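Shek Pocket Missal Cover, eight months in

I bought the Shek cover in January, when the zipper on my old one gave up halfway through a funeral Mass (loudly, during the silence after Communion, of course). I take Communion to people at home and to the residents of a care home in Prornthorpe, so my prayer book goes in and out of my bag more than most, and I'm hard on it. I go through covers the way other people go through umbrellas!

First, the good stuff. It fits. I know that sounds like a low bar, but my book is the chunky kind with all the ribbons, and the last two covers I tried pinched the back pages until they curled. The Shek has a soft spine and a bit of give, and it closes flat even with a stack of prayer cards and a folded bulletin stuffed in the front. The zipper is quiet. I've opened it in a dead silent room with a sleeping ninety-year-old and she didn't stir.
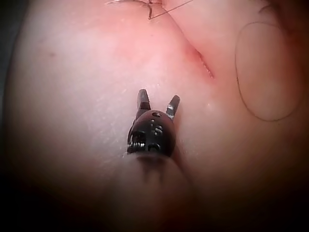
The open jaws of a small black instrument over a pink surface.

The inside pocket is where I start to grumble. It's sized for holy cards, and only just. Serena Cattaneo, who trained me for home visits, carries the large-print psalm cards from Trimemard, and those won't go in at all unless you fold them. I ended up keeping mine loose in the back of the book, and they slide out every time I sit down. One went under a radiator at Utton and as far as I know it's still there.

The ribbons are another small gripe. There are two sewn into the cover, in addition to the ones already in my book, so I've got a whole maypole going on. I tied them off and now I forget they're there. 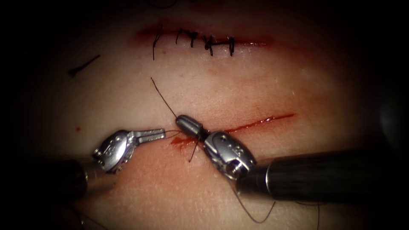
I did wonder how it would hold up to being wiped down, because I clean everything between rooms. So far so good. The color has faded a touch along the fold, where my thumb goes, but the surface hasn't cracked or gone sticky like my old vinyl one did. The little cross on the front is stamped, so there's no glued-on metal piece to catch on your sweater. Big plus for me. I've lost two of those.

Size-wise it drops into my coat pocket if I'm not wearing gloves in the other one. Maximiliano Barrios from our Monday prayer group has much bigger pockets and says he'd want the next size up so he could carry his reading glasses in it too. They do make one, but he tried it and the book slid around inside, so check your measurements before you order. The chart on the package goes by page height and you need to add a little for the hard cover.

I paid 48 dollars, and that made me swallow a bit. I'd have been happier at 13 less. Still, I've used it nearly every day and the stitching is all in one piece, so I'm not sorry. If you only take your book to church on Sundays, get something cheaper. If yours lives in a bag with keys and cough drops, I'd say go for it, and get the dark green. The cream one shows everything.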